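Comparing two gripper finger sets on a two-arm bench rig
By Awuor Nyaga

You need one rig with two arms, both finger sets, and an afternoon. 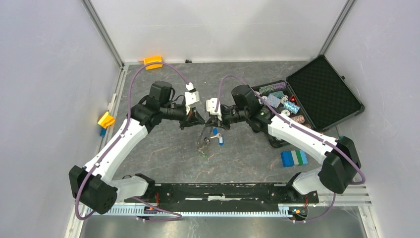
The test has to be the same for both sets, so write it down before you change any hardware. Ours is a handover. One arm picks up a small part, brings it to the middle, and passes it to the other arm. It sounds easy, but it shows up weak fingers faster than a plain pick and place.

We compared the Borura fingers with the Trolaso ones. Kerubo Kimaro ran the arms and I kept the notes.

1. Fit the first set on both arms. Don't mix sets, even for a quick look.

2. Close each gripper with nothing in it and set that as zero. Do this again after every finger change.

3. Check the wrist cameras. You want to see both fingertips with the gripper open and with it closed. If a tip drops out of view, tilt the camera now and save a picture of the new angle.

4. Move both arms slowly through their full reach and watch the cables. A cable that pulls tight near the end of a move will tug on the wrist, and you will blame the fingers for it.

5. Bring the tips together at low speed – half of your normal setting or less. Stop before they touch and check that they line up in height.

6. Run the handover nine times with each part. Use at least one thin metal part and one chunky plastic one. Thin parts show tip alignment. Blocks show grip force.

7. Write down each drop, each slip, and each time you had to step in. Keep these in separate columns.

8. Swap to the second set and go back to step 2.

With Borura we had four drops on the thin part, all of them while the second arm was closing. Trolaso had two, but it slipped more on the blocks. We put that down to the harder pads and haven't tried softer ones yet.

Leave the controller settings alone between sets. In June we changed the closing speed halfway through and had to throw out the whole run.

The log sheet is in the Ogola folder, under Greddale bench.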